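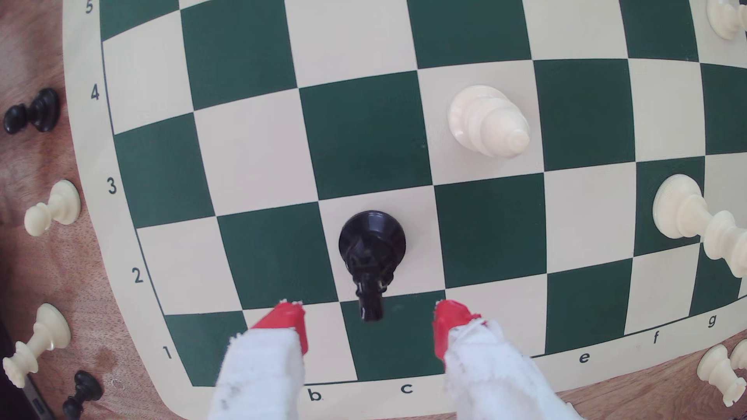
The Jedevance chess room keeps its roll-up mats in a cabinet by the door, and members put them out on the tables before the April evening sessions. Most of the games played on them are ordinary club games, but the part of the evening people stay for is the endgame table, where positions are set up and played out from both sides. The black king on c2 is a long way from home, with a white bishop close by on d3. The green and white squares were picked over the brown and cream set because the pieces are easier to tell apart on them late in the evening. The coordinates are printed in the border, so players can write down their moves without counting files.

**The mats.** The club bought its first ones from Haslinger and has added to them since. They are stored rolled, squares facing out, with a rubber band at each end. A mat that has been rolled the other way will curl at the corners for a day or two. Leaving it flat under a few books overnight takes care of that.

**The pieces.** Plain black and white sets with wide bases. Replacement pieces are kept in a coffee can on the second shelf of the cabinet. If you take a knight from the can, write it on the card so we know to order another.

**The endgame table.** Severin Ammann chooses the positions. He has a binder of 291 of them, sorted by material: king and pawn first, then rooks, then rook and minor piece. Each position is played twice with colors reversed, 80 minutes for the pair. Scores go in the back of the binder.

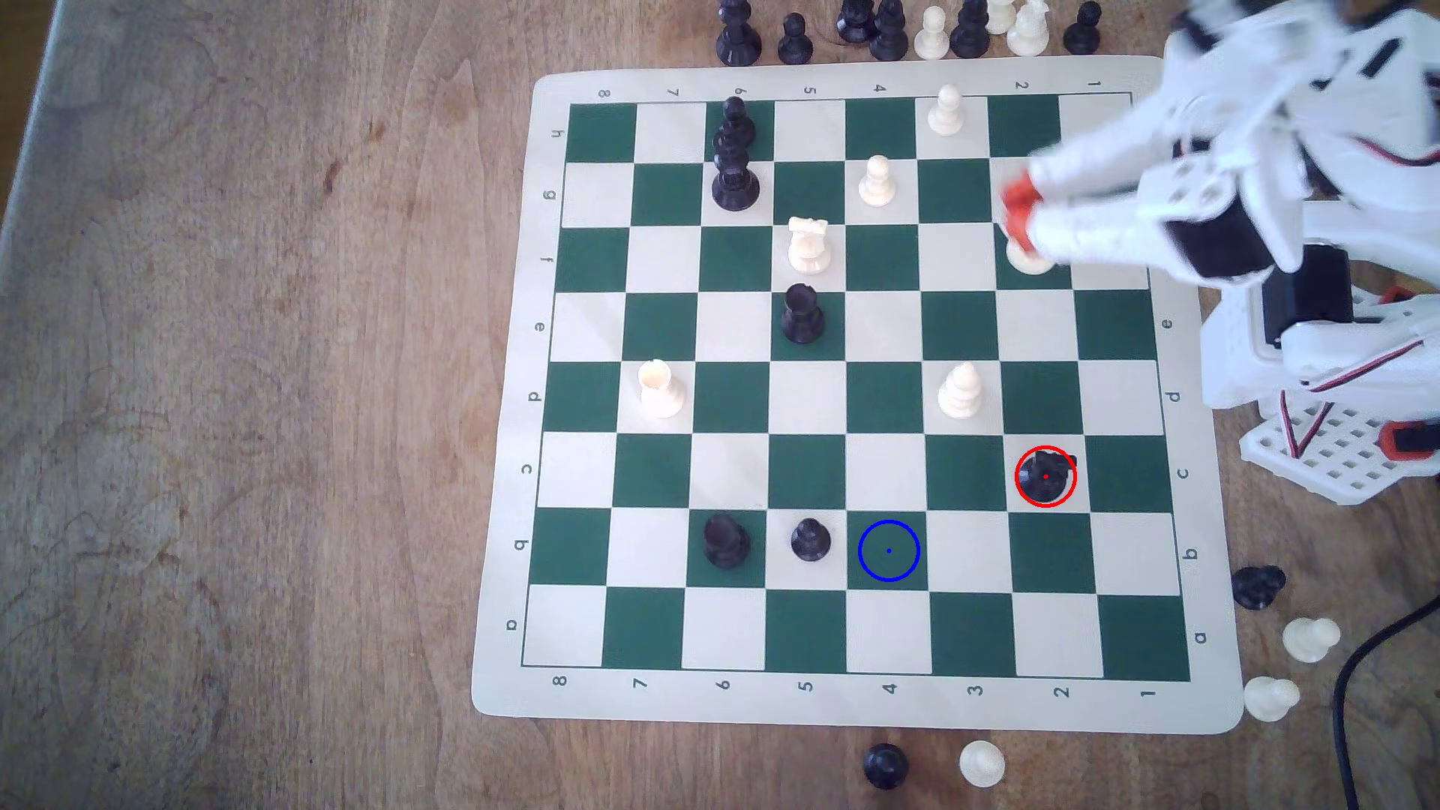

*Photos: Silvan Zürcher, Apr 11, 2018*

Rooks on both sides, and a white one directly above a black one on the same file. White also has a bishop and a couple of pawns, and there is a black knight on the row marked "c." The numbers run along the top and bottom of this mat and the letters down the sides, so read the labels before you write anything down. Several score sheets this spring had ranks and files switched.

**The tables.** Bare wood, no cloths. A mat slides less on bare wood and lies flatter. Please keep drinks on the side shelf.

**Clocks.** The Sekent clocks are in the top drawer. The older Furetti clocks still work but need to be wound before each game. Set them for 90 minutes if you are playing a full club game and not an endgame pair.

**Putting away.** Kings and queens go into the bag last. Wipe the mat with a dry cloth, roll it, and return it to the cabinet with the label showing.

Larger prints can be ordered from Silvan at the front desk. Give the gallery number, 3180, and say which picture you want.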